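Reading time: 2 minutes

Hi all, the July reading swap was so good that I'm still buzzing! Four of us stayed up late arguing about the last chapter of the Kuroda (you know who you are), and I want to do it again before the summer's gone.

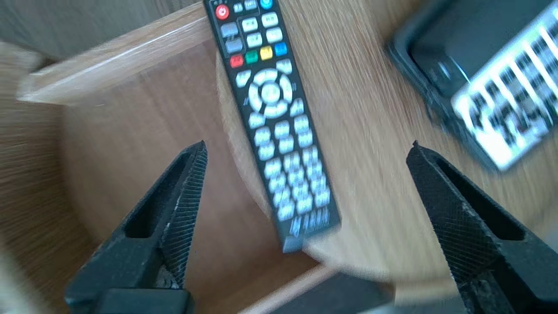
Youssra Benjelloun
List moderator, Ritelitz Readers

So, Rulley's new one. All 324 pages of it, and I read it in two sittings. The lighthouse part drags a little, but then the sister comes back and wow, I missed my bus stop. On 5 August 2018 someone wrote to the list:

> Is Rulley worth it if I gave up on
> the first book? I got 3 chapters in
> and couldn't tell the cousins apart.

Yes! Skip straight to this one. The cousins barely show up.

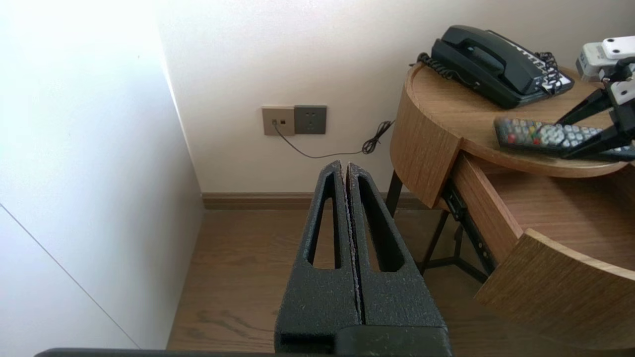 WHAT TO READ NEXT

My vote is the Hurnik stories. They're short, strange and very funny, and you can finish one before turning the light out.

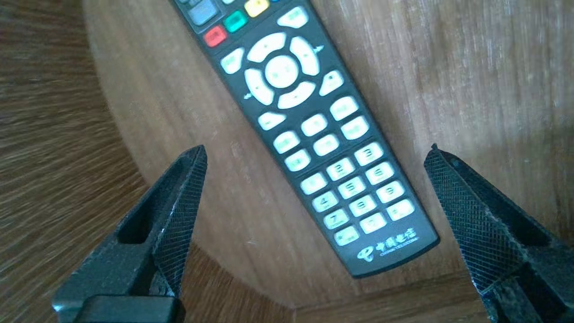 Marek wrote back that the Hurnik is better read out loud, and that the ferry story made his whole kitchen laugh. I tried it and he's right, it's a riot (do the captain's voice!).

Send me your pick by Friday and I'll put the list together.

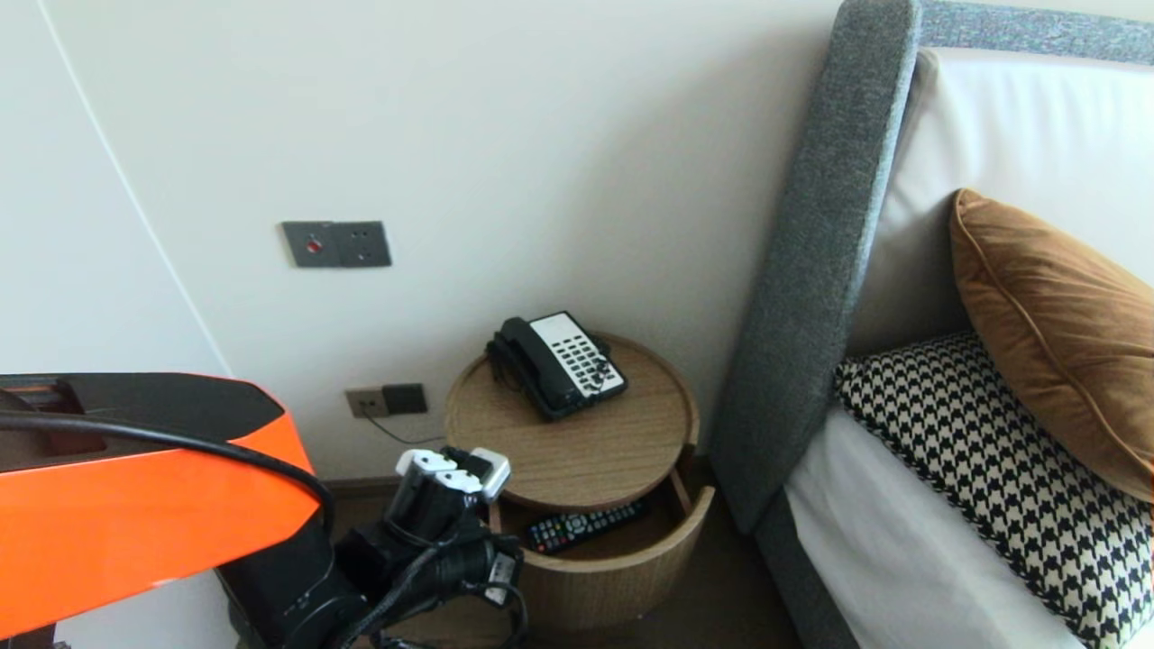
Bedside table with phone and remote

Comments

Dot: Hurnik for me, please. Is there a large print copy?

Len P.: I liked the lighthouse part!

Dot: Found one at the library, never mind.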